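Notebook – bench 2, February
Open day, demo of the hand-held gripper

Doors at 10:00. Set up from 8:15. Bushra Arain had the sign-in sheet and the projector, I had the bench. Visitors came in three lots: the Ratton apprentices first, then the group from Dunside, then whoever walked in off the street after lunch.

Setup notes. Wiped the table down and cleared everything off it. Last year we left cables and a mug out and half the questions were about the mug. Charged both packs overnight. Pack B read low again at 8:40, so I ran the morning on A and kept B for the afternoon. B lasted until 2:50, then I swapped back. It needs to come out of the rotation.

Checked the fingers before the first group. The left one had a little play where the pad meets the mounting block. Took the screw out, cleaned it, put it back with a drop of the blue threadlocker. No play after that. Checked again at noon and at closing, still tight.

What we showed:
1. Opening and closing the jaws over the bare table, slow, so people could see both pads move together.
2. Picking up a foam block, then a paper cup, then a bolt.
3. Handing the tool to a visitor and letting them try the same three.
4. Playing back what the visitor had just done on the projector.

Part 4 ran long every time. People want to see their own go, then they want a second go. Plan for it next time, or run two tools. The Binham people have offered us the loan of a second one and I think we should say yes.

The bolt was the weak spot. It lies flat and the pads are too thick at the tip to get under it, so most visitors pushed it across the table before they got hold of it. One of the Ratton apprentices stood it on its head first and then picked it up with no trouble. I did it that way for the rest of the day. Bushra thinks we should keep it lying flat, as it gives people something to work out. We didn't settle it.

Counter on the tool read 1712 at the start and 2100 at the end, so 388 closes over the day. 333 of those were visitors, going by the log, and the rest were me. No faults in the log. One restart at 11:20 when the recorder stopped writing. Disk was full of last month's test files. Moved them to the Sethi share and it came back up in a couple of minutes.

Questions that came up more than once:
– Why is there no arm on it? Gave the short answer, that the person holding it is the arm for now and the arm comes later. That seemed to be enough for most.
– How hard does it squeeze? I didn't have a good number to give. Need to put the load cell on it and write the result on a card.
– Can you change the fingers? Yes, and I should have had a spare set out to pass round. They were in the drawer the whole time.

The Dunside group asked about working on a darker surface. Our table is pale and the black fingers stand out well against it, so we've never had trouble seeing the tips in the playback. I said we'd try a dark mat and send them what we get. Bushra has the address.

To do:
– retire pack B, order one
– squeeze test, pads on and pads off
– dark mat, 5 runs with each object
– clear the recorder disk before every demo, add to the checklist
– reply to Binham about the loan

Packed up by 4:30.
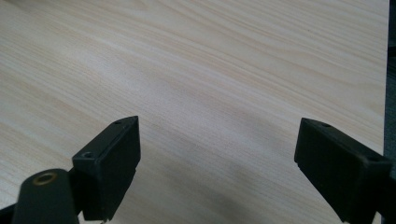
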